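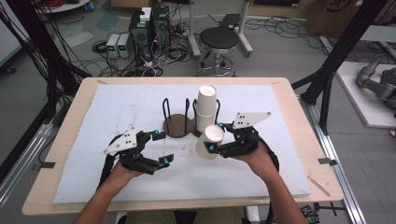
Anayeli Tovar：購入を決める前に、貸出期間中に取得した記録を自機関の処理系で最後まで読み込めるかどうか、必ず確認なさることをお勧めします。把持の感触が良好であっても、時刻情報の扱いで作業が止まる例が見受けられます。契約書の写しより先に、サンプル記録の仕様書を請求してください。

手持ち式グリッパー「Plonus」両手キットの導入可否について

投稿者：設備調達担当
投稿日：2022年3月9日

当機関では、双腕作業の教示データを取得する目的で、Fosham社が取り扱う手持ち式グリッパー「Plonus」の両手キットについて導入を検討しております。現在は評価用の貸出品を使用しており、返却期限までに購入、賃借、見送りのいずれかを判断する必要があります。既に運用されている方のご意見を賜りたく、投稿いたします。

評価作業には、白い紙コップと、黒いワイヤーを曲げた二連のカップスタンドを用いております。作業者が左右の手にグリッパーを一つずつ持ち、コップを把持して向きを変え、スタンドへ収めるという内容です。作業面には白いフォームボードを敷き、テープとクリップで机に固定しております。

これまでに84件の動作を記録し、そのうち82件は付属ソフトウェアで正常に読み込めました。残る記録については、右手側の位置情報が途中で欠落しており、原因を特定できておりません。上面の三角形の板に付いている黒い点が他方の手で隠れた可能性も検討しましたが、映像からは判断できませんでした。

お伺いしたい事項は次のとおりです。

一、紙コップのように変形しやすい対象物について、握り込みの強さを作業者間で揃える方法はあるか。
二、指先の当て材は消耗品として扱うべきか。その場合、交換の目安をどのように定めているか。
三、保証は12か月と案内されているが、賃借契約においても同一の条件が適用されるか。
四、ケーブルが手首に沿って垂れるため、長時間の作業で負担となる。取り回しについて推奨される方法はあるか。

なお、見積書の金額については公開を控えます。操作に関する質問のみのご回答でも差し支えありません。

工程支援室

当室では、Plonusの両手キットを賃借で運用しております。ご質問の順に回答いたします。

握り込みの強さについては、作業者への指示文で統一しております。当初は「軽く持つ」と記載していましたが、解釈に個人差が生じたため、「側面がへこみ始める手前で指を止める」と改めました。加えて、記録を開始する前に練習用のコップで開閉を繰り返す時間を設けています。練習用と記録用は別の束に分け、変形したものは記録用に戻さない取り決めとしています。紙コップは同じ製品でも購入時期により腰の強さが異なるように感じられますので、一連の記録の途中で銘柄や仕入れを変更しないことが望ましいと考えます。

当て材は消耗品としての管理が妥当です。縁のほつれや毛羽立ちは使用に伴って生じますが、外観だけで交換時期を決めると判断が担当者ごとに分かれます。当室では、作業開始前に同じコップを持ち上げ、滑りが認められた場合に左右の指をまとめて交換しています。片側のみを交換したところ、把持した際にコップの軸が傾き、以後の記録に差が出たことがありました。交換日は機器台帳に記入し、記録ファイルの備考欄にも同じ内容を転記してください。後日、動作の差異を調べる際に参照する機会が多くあります。

位置情報の欠落については、両手を近づける動作で発生しやすい傾向があります。当室の事例では、コップをスタンドの奥側へ運ぶ際に肘が上がり、板の向きが大きく変わっていました。スタンドを作業者側へ寄せたところ、欠落は減少しました。ただし、配置を変更した後の記録は以前のものと混在させず、別の組として保管しています。貴機関の欠落が同じ原因によるものかどうかは、お示しいただいた情報のみでは判断いたしかねます。

ケーブルは、前腕に面ファスナーで一か所だけ留めています。留める箇所を増やすと手首の回転が妨げられ、コップを傾ける動作が小さくなりました。端末側には余長を残し、机の縁に引っ掛からないよう床側へ落としてください。

保証条件については、当室の契約が旧約款に基づくものであるため、回答を控えます。

最後に、視点の確認について補足します。頭部側の映像では良好に見えた把持でも、手元側の映像を確認すると、指の片側だけがコップに当たっている場合があります。記録の採否は、双方の映像を並べて判定することをお勧めします。当室では手元側の映像を優先し、判定が分かれたものは保留として別に保存しています。 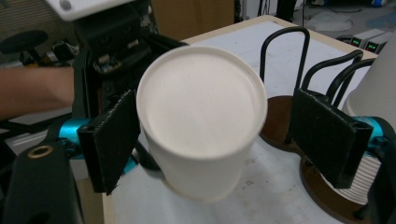

通りすがりの利用者

購入したほうがよいと思います。賃借は延長の手続きが煩雑で、毎回書類を求められました。

当て材は市販のものを切って貼っても使えます。こちらではそのようにしていますが、特に問題は起きていません。ケーブルは慣れます。

保証については窓口に問い合わせてください。

（追記）市販の材料を貼った場合に保証の対象となるかどうかは確認しておりません。この点をご指摘くださった方、ありがとうございました。

Fosham製品相談窓口

このたびはPlonusの導入をご検討いただき、誠にありがとうございます。保証および契約に関する事項を中心に、窓口より回答申し上げます。

両手キットをご購入いただいた場合の保証期間は、納品日から12か月です。賃借契約の場合は契約期間中の故障対応が賃料に含まれており、購入時の保証とは別の規定を適用いたします。賃借品を途中で買い取られる場合、保証期間の起算日は買取契約の締結日となります。評価用の貸出品は買取の対象外ですので、ご購入の際は新品をお届けいたします。

指先の当て材は、いずれの契約においても保証の対象に含まれません。交換用の部材は左右一組で頒布しており、納品時には3組を同梱しております。純正以外の材料を貼付された場合、指先およびその取付部の不具合につきましては有償対応となります。本体内部の故障については、貼付との因果関係が認められない限り、通常どおり保証を適用いたします。

読み込みができなかった記録につきましては、付属ソフトウェアの診断出力を添えてお送りいただければ、当方で内容を確認いたします。その際、次の情報を併せてご記載ください。

・左右の本体に表示された製造番号
・ソフトウェアの版
・欠落が始まった時刻と、そのときの動作の概要
・点の付いた板を清掃または着脱した履歴

板の表面を清掃される際は、乾いた柔らかい布をご使用ください。溶剤を用いますと点の印刷が薄くなることがあります。板を取り外された場合は、再装着後に校正を実施してください。校正前に取得された記録へ、さかのぼって補正を適用する機能は現在提供しておりません。

握り込みの強さにつきましては、本製品に上限を設定する機構がございません。開閉幅は記録に含まれますので、作業者間の差を事後に比較することは可能です。同じコップを把持した際の開閉幅を作業者ごとに書き出し、指示文の見直しにご利用いただいている事例がございます。

評価期間の延長をご希望の場合は、返却期限の3営業日前までに担当営業宛てにご連絡ください。

設備調達担当

ご回答いただいた皆様に御礼申し上げます。

工程支援室様のご助言に従い、スタンドの位置を手前へ移したうえで追加の記録を行う予定です。従前の記録とは区分して保管いたします。当て材の交換は左右同時とし、台帳の様式に交換日の欄を設けました。

Fosham様には、読み込めなかった記録の診断出力を別途送付いたします。なお、賃借品を買い取る際の起算日について、途中で本体を交換した場合の扱いが約款から読み取れませんでした。併せてご教示いただけますと幸いです。

Tovar様よりご指摘のあった処理系での読み込みについては、時刻情報の基準が左右で共通かどうかを仕様書で確認しているところです。確認が済むまで、本件は未解決の表示のままといたします。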